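去年换了工作，搬到Nallitz，租的房子没有燃气，灶台只有一个电磁炉眼。一年多下来，大部分晚饭是微波炉做的。把记下来的东西发一串，给同样条件的人参考。

先说火力。多数人从买来到扔掉只用最大一档。我以前也这样，结果是外面烫嘴，中间冰的。剩米饭、炖菜、带馅的东西，用中火，时间加一半，中途停下来翻一次。

米饭：冷藏的隔夜饭先拨散，一碗洒一汤匙水，盖上，中火两分钟，再闷一分钟。冷冻的不用解冻，时间翻倍，中间拨一次。米饭放凉要尽快进冰箱，别在台面上过夜。

蒸蛋：两个蛋，蛋液和温水一比一点五，过筛。盖盘子，不要封死。300瓦，四分钟后开始看，中间还晃就每次加三十秒。用大火必出蜂窝，我试过很多次，没有例外。
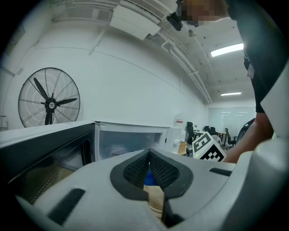

微波炉，门开着。

土豆：中等大小，洗净，叉子扎七八下，大火四分钟，翻面再三分钟。拿出来用布包五分钟再切。不扎眼会炸，炸过一次，收拾了一个晚上。

红薯同理，不过水分差别大，糖分高的品种边上容易发硬，我会裹一张打湿的厨房纸。

南瓜太硬切不动的话，整只小南瓜扎眼后进去转三分钟，皮就软了，再下刀省很多力气。

容器。玻璃和没有金边的瓷器都行。塑料盒看底部标识，没写可以微波的一律不用。外卖盒我都倒出来再热，多洗一个碗而已。

有一种便宜的彩釉碗，热两分钟碗比菜还烫。测法：空碗旁边放一杯水，一起转一分钟，水热碗凉的能用，碗烫的收起来装水果。

同事Radek Kollár问能不能热牛奶。可以，杯子别倒满，一分钟停下来搅一搅再接着热。白开水更要注意，杯壁很光滑的时候水可能过热，一碰就喷。我会先放一根木筷子进去。

清洁。一碗水加两片柠檬，大火三分钟，别开门，等五分钟，内壁用湿布一擦就掉。转盘拿出来用洗洁精洗，晾干再放回去。转盘下面那个滚轮圈也要洗，油渍积在那里会一卡一卡地响。

门封那一圈最容易漏掉。拿旧牙刷蘸温水刷，不要用钢丝球。门关不严就别用了，找人修。
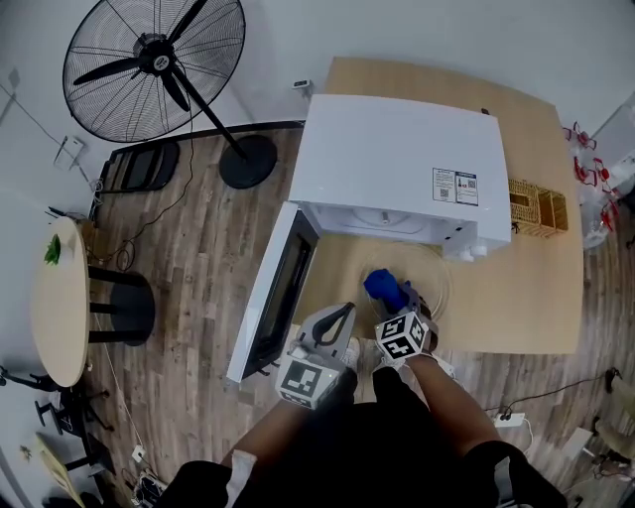
白色的台式机型，玻璃转盘。

摆放。我把它放在窗边的桌子上，两侧和后面都留出空，顶上不堆东西。说明书里写了散热距离，每台不一样，翻一下。

门往左开的机型，左边要留出整扇门的位置。我第一次放在墙角，门只能开一半，盘子要斜着端出来，汤洒过两回，后来挪了地方。

耗电有人问过。我二月份用插座电表记了一个月，煮饭和热菜加起来20度，电磁炉另算。房东Dagmar Vrabec看了这个数，说比她自己用烤箱少得多。

不适合微波炉的也列一下：带壳的鸡蛋，不行。炸过的东西能热，但皮会软，平底锅干烙三分钟好得多。面包只热十几秒，时间长了凉下来咬不动。绿叶菜可以，洗完不甩水，加盖两分钟，拌油和盐。

最后是我常做的一道。鸡腿肉去骨切块，酱油、姜丝、一点糖腌二十分钟，铺在泡好的香菇上，加盖，中火六分钟，翻一翻再三分钟。切开最厚的一块看看，里面还发粉就接着加。配隔夜饭正好。

鱼的做法下次另开一串，姜和时间还在试。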